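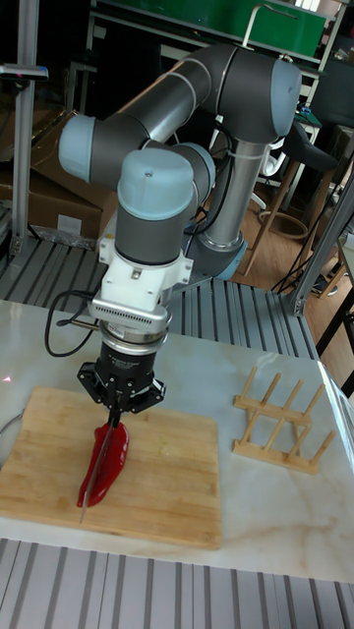
Figure 1. Jointed robot arm over a white marble tabletop, with a force-torque sensor below the wrist.

Search articles Enter keyword Go

November 10, 2023
By Iresha Roy and Domnica Ene

4. What shoppers told us about whole grain bread

I'm writing this section on my own (Domnica wrote the methods, and you can tell, because hers is tidy), so where I say "I" I mean Iresha, and where I say "we" I mean both of us standing in a bread aisle with clipboards.

We talked to 26 shoppers at the Pallberg store in Cernska, all of whom had already put a loaf in their cart before we walked up. The first question was the plain one: is the bread you picked whole grain? Most people said yes right away. Then we asked them how they knew, and the answers got a lot more interesting!

Color came first, by a wide margin. If the loaf was brown, it was whole grain, and several people looked at me as if I'd asked how they knew milk came from a cow. The trouble is that a bit of molasses or malt will turn a white loaf a very convincing brown, and a few of the loaves in those carts had refined wheat flour as the first ingredient with molasses further down. After color came the words on the front. "Multigrain" did a huge amount of work. It means there's more than one grain in the bread, and it says nothing at all about whether any of them are whole, but people read it as the stronger claim of the two. One man told me multigrain was "whole grain plus extra." I wrote that down twice by accident.

Seeds were the third thing. A loaf with oats or sunflower seeds pressed into the top crust was nearly always called whole grain, and it was also the loaf people said they felt good about giving their kids. I get it. I buy that bread too.

Only 5 of the shoppers turned the bag over and read the ingredient list without being asked. I had expected them to be the ones with a medical reason, someone watching their blood sugar, say, and that was true for 2 of them. The others had simply picked up the habit somewhere - one from a sister with a nut allergy, which meant she had been reading the backs of packages for years and looking for something else entirely.

4.1 The follow-up survey

The store interviews were fun but small, so in October we put a short survey online with Seltadex and got about 400 completed forms back. People saw the front of a bread bag, made a guess, then saw the ingredient list and were allowed to change their minds. We used a made-up brand, Bepari, so that no one would come in with a favorite.

The pattern from the store held up pretty well. Brown loaves and seeded loaves were called whole grain more often than pale ones, even when the pale one was made from whole white wheat, a real grain with a light-colored bran that hardly anybody seemed to have heard of. Once people saw the ingredients, a good many switched to the right answer. But a fair number stuck with what they'd said, and their comments helped me understand why. "Enriched wheat flour" sounds healthy. It has the word enriched in it! Several people wrote that this meant something good had been added, and they're right, vitamins and iron have been added, after the bran and the germ have been taken out. I don't think I'd call that a careless reading. The label was answering a different question from the one they had.

"Wheat flour" by itself tripped up even more people. If you don't spend your working life with this stuff, wheat is wheat, and there's no reason to guess that the missing word "whole" matters. Domnica thinks this is the biggest finding in the paper. I would put the color result ahead of it, and we've gone back and forth on this enough that we agreed to report both and leave the ranking alone.

4.2 Fiber, and a thing I would do differently

We also asked people whether they ever used the fiber line on the nutrition panel. Some did, and they were a bit better at sorting the loaves, though not by as much as I'd hoped. Part of the problem is that fiber can be added separately. Chicory root or oat fiber will push the number up in a bread that's otherwise made from white flour, and our survey had one loaf like that in it. The fiber readers fell for it more than anyone else did.

Looking back, I wish we had asked about price. It came up in the store over and over without any prompting - people told us the brown bread cost more, so it had to be better - and we had no box on the form for it. I scribbled those comments in the margins, and they're too patchy to count. I also wish we'd visited a bakery counter, where the bread often comes in a paper sleeve and the ingredients are in a binder you have to ask for. Two shoppers mentioned that binder. Neither had ever opened it.

The full list of survey loaves, with their ingredients in order, is in the appendix, and Domnica has the interview notes if anyone wants to read my handwriting.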